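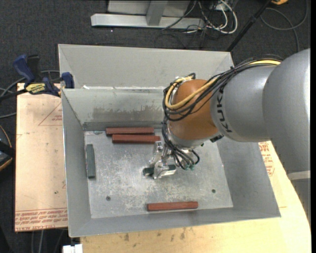 # Chapter 7: Sheet-Metal Bins and Loose Rectangular Stock

A bin for loose stock is specified by its floor first and its walls second. The floor carries the load and takes most of the wear, while the walls set how much of the floor can be reached from above. Walls that slope outward, such as the wide right side wall in the opening figure, leave more clearance at the top than at the base, and a long block dropped against such a wall tends to slide down to the floor. A steep wall does not give this help. Long blocks come to rest parallel to it or against its foot, as the green block along the left side wall and the red block near the inner back wall have done. The angle of each wall should therefore be chosen together with the length of the stock.

## 7.1 Scope of the Chapter

Chapter 6 covered closed boxes and stacked trays. The present chapter deals with open metal bins holding a small number of long rectangular blocks in no fixed order. Round stock, bagged goods and sheets are left to Chapter 8. Readers who have not worked through the section on friction angles should do so before attempting Section 7.4.

The following terms are used throughout:

- **Foot:** the line where a wall meets the floor.
- **Flare:** the outward angle of a wall, measured from the vertical.
- **Lip:** the upper edge of the lowest wall, over which stock is most often lifted.
- **Dead strip:** the part of the floor next to a foot where a block cannot be gripped on both long sides.

## 7.2 Floor Condition

Bare metal floors scratch and turn blotchy in service. Light scratching has little effect on how blocks settle. Dents and raised burrs matter more – a block resting on a burr may rock when it is touched, and its height above the floor is no longer known.

Holes in the floor must be smaller than the smallest face of the stock. Their edges should be smoothed on the upper side. Where a hole lies inside the dead strip, it should be recorded on the bin drawing, as dirt collects there and is easily missed in cleaning.

## 7.3 Worked Case: The Ulent Bin

The Ulent bin is used for the calculations in this chapter. Its inside floor length is 540 mm, and it is rated for 4 block sizes. The Fasell bin in the problem set has the same floor length but a greater flare on both sides, so results for one cannot be carried over to the other without correction.

Begin by finding the dead strip for each wall. Subtract both strips from the floor length, then repeat for the width. The remaining area is the free floor, and all values in Table 7.1 refer to it.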